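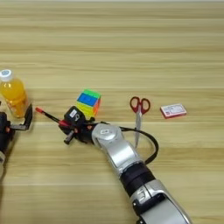

The Dolluvico Study Center asks all members to clear shared tables at closing. The reminder covers the reading room in the Naylor building and both project rooms upstairs. Most of what stays behind is small and ordinary: a bottle of orange juice, a puzzle cube, a pair of scissors with red handles. Each of these has a proper place, and this thread sets out where that is.

Dolluvico Study Center
Staff logged 461 items left on tables last term. Of these, 145 were returned to their owners. The remainder went to the Fisteo Street donation shelf once the holding period had ended.

Dolluvico Study Center
The holding period is 10 working days. Items are kept at the front desk in the Naylor building and may be claimed during desk hours. Please be ready to describe the item. "A pen" will not be enough - we have a drawer of them.
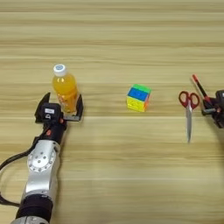 2 min read

Dolluvico Study Center
Scissors. The Center's own pairs belong in the supply drawer beside the copier. Members who bring scissors from home are asked to put a name on the handle. Blades should be closed whenever the scissors are set down, and they should lie flat on the table, well back from the edge. Please do not stand them in cups.

Dolluvico Study Center
Puzzles and games. These are welcome on the wooden tables in the reading room, including during quiet hours. Puzzle cubes may be borrowed from the Belivum cabinet and should go back there by 9 p.m. They do not need to be solved first. Several members have asked.
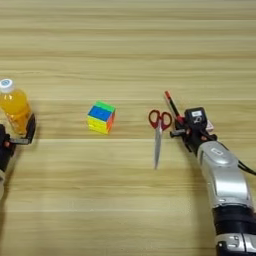

DRINKS AND PENCILS

Dolluvico Study Center
Drinks must have a lid or a screw cap. Juice is permitted on the same terms as water. Open cups are not permitted on any table with paper materials. Bottles left at closing are emptied and recycled the same evening and are not entered in the log.

Dolluvico Study Center
Pencils found on tables go into the shared tray at the front desk. If a pencil is of value to you, please take it with you when you leave, even for a short break.

Dolluvico Study Center
A member wrote to ask whether belongings may be left out to hold a seat. They may, for up to half an hour, provided the items 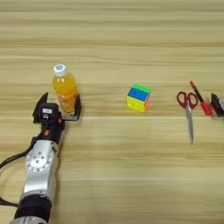 take up one place only and leave the rest of the table free for others. After that, staff may move them to the front desk so that the seat can be used.

Dolluvico Study Center
On Friday the reading room closes early for floor cleaning. All tables need to be clear by 6 p.m. Project rooms keep their usual hours. Questions about a missing item should go to the front desk - replies to this thread are not checked on weekends.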